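Kodora Tabletop Set: Owner's Guide
Section 4. Setting a Place

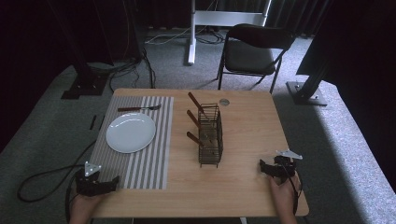
Fig. 4-1. Striped mat, plate and fork, with the utensil holder to the right.

Before you start, clear the tabletop and wipe it down. The mat will lie flat over a crumb for as long as it takes you to sit.

1. Unroll the striped placemat and leave it under something flat and heavy for 15 minutes. It has spent its whole life in a tube and has opinions about this.

2. Lay the mat on the left half of the table with the stripes running from back to front. If the stripes run sideways, turn the mat. If they run diagonally, turn it less.

3. Put the round plate on the mat. Leave room above it for a utensil.

4. Lay the fork across the top of the mat, handle to the left, tines to the right. Yes, above the plate. Diners who want it at the side can move it there themselves, and they will.

5. Stand the wire mesh holder beside the mat, toward the middle of the table. Spare utensils go in with their brown handles sticking out, as in Fig. 4-1. Handles buried in the mesh have to be fished for.

NOTE: The Plindmont table is 14 inches longer than the Parry. On the Parry, the holder and a water pitcher will compete for the same spot. Pick one.

CAUTION: Do not soak the utensils. Wooden handles should be hand washed and dried right away. The dishwasher will clean them beautifully, once.

CAUTION: The holder is light and tips if every handle leans the same way. Spread them out.

6. Repeat for each guest. Extra mats are sold singly from our Brukberg warehouse as part no. 193. Allow 40 days for delivery, or invite fewer people.

To store the set, see Section 5. Keep the tube.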